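Grout, and other ways to spend August

We picked the grout colour in ten minutes, after spending most of the winter on the tiles. The tiles are fine. The grout is called Rangel Mist and on the wall it is the grey of old dishwater.

Tracey Whiteley at the tile shop did warn me. She said to take the sample stick home and look at it at 10 in the morning and again under the kitchen lights. I looked at it in the car park.

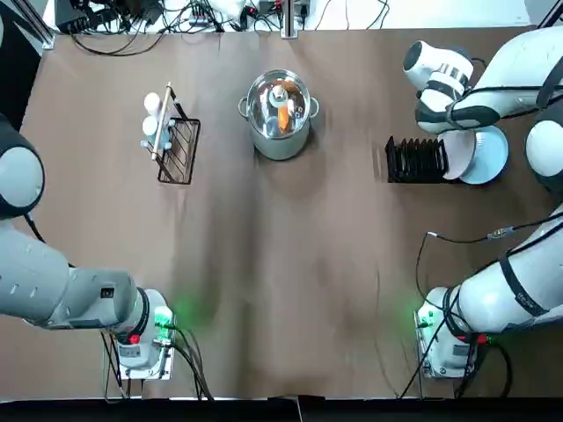
3 min read (less if you already know about sealing)

So the splashback is getting redone, or at least recoloured. Hemant Kashyap came over to quote for raking out the lot and said $1548, then looked at my face and mentioned you can paint over grout with a colourant. A bottle of that and a tiny brush came to $295 less than I'd feared, and my weekends are apparently free.

I've done the bit behind the kettle. You wipe it on, wait 30 minutes, then scrub the excess off the tile face while muttering. My neighbour Shakuntala reckons it looks exactly the same as before. She's holding out for a second coat, and so is the bottle, according to the label.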